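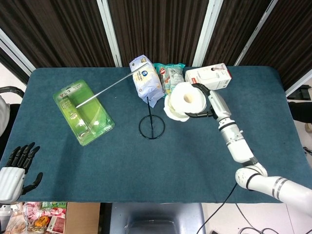
Toilet paper roll

A toilet paper roll, also called a toilet roll or bath tissue roll, is a long strip of thin, soft paper wound around a hollow core and sold for use in the bathroom. The strip is normally perforated at regular intervals so that it can be torn into sheets. The name is used both for the full roll and, in everyday speech, for the bare cardboard tube left when the paper is gone.

Rolls are the usual form of toilet paper in homes. Flat, interleaved sheets pulled from a box are an older form and are still found in some public buildings.

Parts

A household roll has three parts: the core, the wound paper, and the tail.

The core is a tube made of cardboard, usually brown, gray, or tan. It keeps the roll open in the middle so that it can turn on a spindle. Most cores are wound on a slant from two narrow strips of board glued one over the other, and the seam can be seen as a spiral line on the outside of an empty tube. Seen from the end of a full roll, the core shows as a ring or circle, as in the white roll with the tan core at the head of this article.

The wound paper may have one ply or several. The plies are held together by embossing, by glue, or by a line of crimping along the edges. Embossing also adds air to the sheet, so a heavily embossed roll has fewer sheets than a smooth one of the same diameter.

The tail is the free end of the paper. At the factory it is lightly glued to the layer beneath so that the roll will not unwind in the package. Once the glue line has been broken, the tail hangs as a flap. The first sheet often tears unevenly where the glue was, and many users throw it away.

Size

There is no single size that all makers follow. Sheets of four inches by four inches are common in North America, and some brands have trimmed one or both sides. The width of the sheet sets the width of the roll. Diameter varies much more, from small rolls meant for travel to wide commercial rolls that fit only their own dispensers.

Names such as "double," "mega," and "family" on a package are chosen by the maker. They compare the roll with a regular roll of the same brand, and the regular roll may no longer be sold. Shoppers who want to compare two packages have to look at the sheet count, the ply, and the total area, which are printed in smaller type, usually near the bottom of the wrapper.

The household writer Sidra Orakzai gives a worked case in her shopping guide The Paper Shelf. A package of Drotach bath tissue held 9 rolls with 195 sheets to the roll. A package of Cludov, priced the same and labeled with a larger size name, gave 2,816 sheets in all, but in one ply where Drotach used two. Orakzai works the Drotach package out to 1,755 sheets, or 3,510 single layers of paper, and so to the better buy of the two by layer, though not by sheet. Readers of the guide have objected that people do not use one-ply paper a layer at a time, and a later printing has a note saying so.

Manufacture

Toilet paper is made from wood pulp, recycled paper, or a mix of the two. Bamboo and sugarcane fiber are also used. The pulp is mixed with a large amount of water and spread on a moving screen. Much of the water drains away, and the wet sheet is pressed against a large heated cylinder, where it dries. A blade scrapes the sheet off the cylinder and leaves it finely wrinkled. This step, called creping, gives the paper its stretch and much of its softness.

The dried paper is first wound into a parent roll, which is far too wide and heavy to be handled by hand. Turning parent rolls into household rolls is called converting, and it is often done in a different part of the plant. The paper is unwound, embossed, perforated, and rewound onto a long cardboard tube. The result is a log with the diameter of a finished roll and the length of many. The tail is glued down, and a saw cuts the log into single rolls. The uneven pieces from each end of the log are returned to be pulped again.

Finished rolls go to a wrapping line. In most countries they are sold in plastic film with several rolls to a package. Paper wrap around single rolls is usual for offices and hotels, and some mail-order brands use it for everything they ship.

Handling and damage

A roll is light for its bulk and gives under the hand. Gripped gently across its width, it springs back. Squeezed hard enough to bend the core, it does not, because the cardboard takes a crease. A roll with a crushed core turns unevenly or will not go onto the spindle at all. The core can usually be opened up again by pushing a thumb or a spoon handle through it and working around the inside.

Water does more lasting harm. The paper is made to come apart when wet, and a roll that has been dropped in a sink will not dry back to its former shape. The outer layers swell and stick together. When only the outside has been splashed, the wet turns can be peeled off and the rest used.

Loose rolls are also apt to unwind. A roll laid on its curved side may roll away on a smooth table and leave a trail behind it. Standing it on one of its flat ends prevents this, and tucking the tail into the core keeps it closed in a bag or suitcase.

Storage

Unopened packages keep for years in a dry cupboard. The bathroom itself is a poor place for a large supply, as steam from the shower softens the paper and can leave it with a musty smell. A few rolls near the toilet and the rest elsewhere is the common arrangement.

Rolls take up smells from what is stored beside them. Detergent, mothballs, and scented candles are the usual sources. In small homes the spare rolls often end up on the same shelf or table as packaged snacks, boxed goods, and small items of hardware still on their cards, and this does no harm as long as everything is sealed.

Spare rolls are kept in several ways:

Upright stand. A vertical rod, with a base to keep it steady. Rolls are dropped over the rod and stacked on their flat ends. The height of the rod sets how many it will hold.

Basket or bin. Holds rolls in any position and suits people who buy different sizes.

Shelf. Rolls may be laid on their sides in a pyramid or stood on end. Standing them on end wastes less depth on a narrow shelf.

Canister. A lidded tube that hides the rolls and keeps off dust and splashes.

Elsa Berge, whose handbook Small Rooms covers the fitting out of apartment bathrooms, recommends leaving 38 inches clear above the floor on one side of the toilet so that a freestanding holder can be moved when mopping. She compares two stands at some length. The Diệp has a heavy base and a short rod; the Clasus is taller and lighter, and Berge found that it tipped when the last roll was pulled off quickly. She prefers a wall-mounted holder where the wall will take screws.

Holders

The most common wall holder is a spring-loaded spindle set between two posts. To change the roll, the spindle is pressed in from one end, lifted out, and passed through the new core. Pivoting holders have one arm that lifts, and open-arm holders have a bar with one free end, over which the roll is slid. Open-arm holders are the quickest to refill. They also let the roll work its way off the end if the bar is not level.

Commercial dispensers are enclosed and often locked. Some hold two rolls and release the second only when the first is finished. Coreless rolls, which are wound without a tube, need a dispenser with narrow pins or an adapter.

Orientation

A roll on a horizontal spindle can be hung with the tail in front ("over") or against the wall ("under"). The over position makes the tail easier to find and keeps the hand away from the wall. The under position is sometimes chosen in homes with cats or small children, who tend to paw downward at the front of the roll. The patent granted to Seth Wheeler in 1891 for a perforated roll shows the paper hanging over. On a vertical spindle the question becomes one of left or right and draws much less argument.

Use of the core

Empty cores are accepted with cardboard in many recycling programs and can be composted if torn up. They are also kept for other purposes. Gardeners fill them with soil for starting seeds, particularly peas and beans, and plant out tube and seedling together. They are used to hold coiled extension cords, and flattened ones serve as padding in the post. In schools they are a standard craft material, although some schools ask families to send kitchen towel tubes in their place.

See also

Facial tissue
Paper towel
Bathroom fittings
Cardboard tube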